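# Jarham demonstration set: questions we keep getting

**How many demonstrations are there?**
We recorded 4000. After review we kept 2785. Be suspicious of any project that keeps everything it records.

**What is the task?**
Bottle and basket work on a white table, with two arms. It's a small task, and we don't claim it says much about your kitchen. The fixed view takes in the table and the basket, and fast motion smears in it.

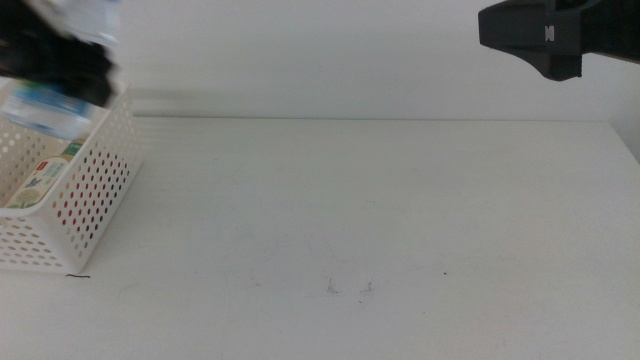
*Fixed view: bottle over the basket, left arm moving.*

**Do you throw out blurry footage?**
No. An arm that moves quickly will blur, and a policy trained only on sharp stills has learned a world it won't meet. We drop an episode when the timestamps drift or the operator gives up halfway.

**Why a clear bottle?**
Clear plastic is hard. Glare and ridges shift with every change of angle, and the background comes straight through. Druron, our earlier set, used solid blocks and the scores looked great. I don't think they meant much.

**Does a close view solve that?**
It helps with contact and hurts with everything else. When the bottle fills the view, the cap and base can both be out of sight, and the model has to get its sense of place from the other camera. People at Rolland asked us for close views alone. We tried it on 858 episodes and wouldn't do it again.
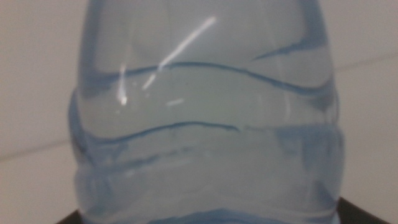

## Using the data

**Is 85 percent success a good number?**
Ask where it came from. Ours was measured on the same table, under the same lights, with the same bottle - so treat it as a ceiling.

**Would more demonstrations fix that?**
Maybe. More of the same ones probably wouldn't. The Jumbridge recordings, planned for July, will use a different table.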